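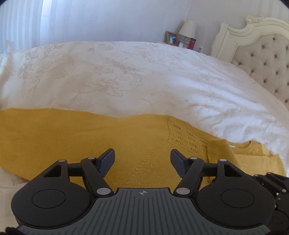
Some good news from our folding project, and I've had two cups of tea, so this will be a thread. Bear with me!

For anyone new: Rehema Wanyama and I have spent the year teaching a policy to fold clothes from demonstrations people record at home with hand-held grippers. Tees and towels went fine. Knitwear was miserable.

Our old method looked for the outline of the garment, picked two corners and went for them. A sweater doesn't really have corners, bless it. It slumps, the sleeves wander off, and the hem waves about wherever it likes.

So in November Rehema suggested we stop asking for corners and let the policy choose a grasp from local texture – seams, ribbing, openwork, the raised stitches on a fancy front. Those stay readable even when the overall shape is a puddle. I was doubtful and said so at some length (sorry, Rehema).

We recorded 137 new demonstrations, all knits, on real beds with real bedding. Patterned comforters stayed on. I'd wanted plain sheets, and I'm glad I lost that argument too, as the flowery ones taught the model a lot about what isn't a sweater.

The result: on 19 garments it had never met, the texture version got a usable first grasp in 78 percent of tries. I ran the numbers again before I let myself tell anyone, and then I told my mother.

Where it still struggles: folded-over bands. If one layer of knit lies on another in the same color, it often pinches both and carries on quite happily. Jinlong Li thinks finger angle on the approach matters more than the vision side, and he's trying that next on the Surken set.

We're writing it up now, with the failures in their own section, and they'll get plenty of pages. If you work on soft things and have opinions about cardigans – buttons are next, heaven help us – please do write to me. I love hearing from you all.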